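Manual de la almohadilla de sutura Ova -- Sección 4: Preparación, práctica y cuidado del tejido sintético

Revisión de 26/01/2020. Texto: Maricel Quiambao, taller de Gulalville.

Esta sección trata del montaje de la almohadilla, de la ejecución de los puntos y de la conservación del material. Lea antes la sección 3 si todavía no ha fijado la bandeja Sutherland a la mesa.

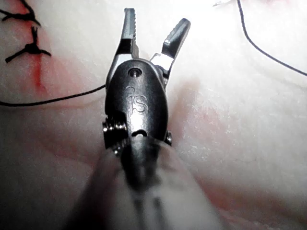
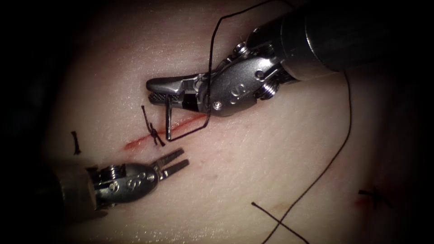
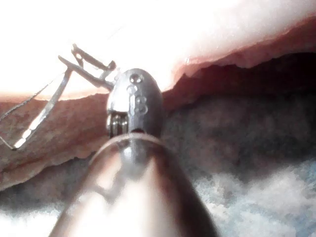
4.1 Antes de empezar

Tenga a mano lo siguiente:

Almohadilla Ova (referencia 217)
Bandeja Sutherland con sus cuatro pinzas
Aguja curva con hilo negro
Portaagujas y pinza de agarre
Paño sin pelusa
Recipiente rígido para agujas usadas

Precaución: la aguja corta y pincha igual que una de uso clínico. No la deje suelta sobre la almohadilla ni la busque a tientas con los dedos.

4.2 Colocación de la almohadilla

1. Saque la almohadilla de la bolsa y retire la película protectora de las dos caras.

2. Apóyela en la bandeja con la cara lisa hacia arriba. La cara inferior lleva grabada la palabra Ova en una esquina.

3. Cierre primero las dos pinzas de un lado. Alise el material con la palma, desde ese lado hacia el contrario, y cierre las otras dos.

4. Presione el centro con un dedo. La superficie debe ceder y volver a su sitio sin formar pliegues. Si se forma uno, abra las dos últimas pinzas y repita el paso 3.

5. Dirija la lámpara de lado. Con luz vertical, la superficie brilla y cuesta distinguir los bordes de la incisión.

Nota: no estire la almohadilla para que alcance las pinzas. Una almohadilla montada con tensión se abre más de la cuenta al cortarla y los bordes ya no se juntan bien.

4.3 Primer punto

1. Sujete la aguja a dos tercios de la distancia entre la punta y el extremo del hilo. Cierre del todo el portaagujas antes de moverla.

2. Levante un borde de la incisión con la pinza de agarre. Tome el espesor completo, no solo la capa superior.

3. Entre con la punta perpendicular a la superficie y gire la muñeca siguiendo la curva de la aguja. No empuje en línea recta.

4. Haga salir la punta por el borde opuesto, a la misma distancia de la incisión que la entrada.

5. Suelte la aguja, vuelva a cogerla por el lado de salida -- nunca por la misma punta -- y termine de pasarla.

6. Tire del hilo despacio hasta dejar un cabo de 28 mm.

7. Anude con una vuelta doble y dos sencillas en sentidos alternos. Apriete hasta que los bordes se toquen y pare ahí.

Precaución: si los bordes se montan uno sobre otro, el nudo está demasiado apretado. Corte el hilo y repita el punto un poco más allá; el orificio anterior no sujeta igual.

4.4 Puntos siguientes

Repita los pasos anteriores a lo largo de la incisión, con la misma separación entre puntos. Mantenga el hilo sobrante apartado del recorrido de la aguja. Un bucle que pasa por delante del instrumento se engancha con facilidad en la articulación; en ese caso, deje de tirar, abra las puntas y libere el hilo con la pinza.

4.5 Desgarros

El material se rompe si se tira de él en ángulo o si el punto queda demasiado cerca del borde. Un desgarro corto puede aprovecharse para practicar el cierre irregular (véase la sección 6). Recorte los flecos sueltos con tijera y no los arranque, o el desgarro seguirá avanzando.

Cambie la almohadilla cuando se cumpla una de estas condiciones:

El desgarro mide más de 70 mm.
La capa superior se separa de la inferior.
No queda superficie sana para una incisión nueva.

4.6 Limpieza y almacenamiento

1. Retire todos los hilos y deposite la aguja en el recipiente rígido.

2. Pase el paño humedecido con agua y jabón neutro. No use alcohol ni acetona.

3. Seque por las dos caras y espolvoree una capa fina de talco.

4. Guarde la almohadilla plana en la funda Plokley, sin peso encima y lejos de la luz directa.

Nota: las almohadillas guardadas enrolladas conservan la curva. Para recuperarlas, déjelas planas en la bandeja, con las pinzas cerradas, hasta el día siguiente.

Los recambios se piden al taller de Gulalville indicando la referencia de la almohadilla. La funda Plokley se suministra por separado.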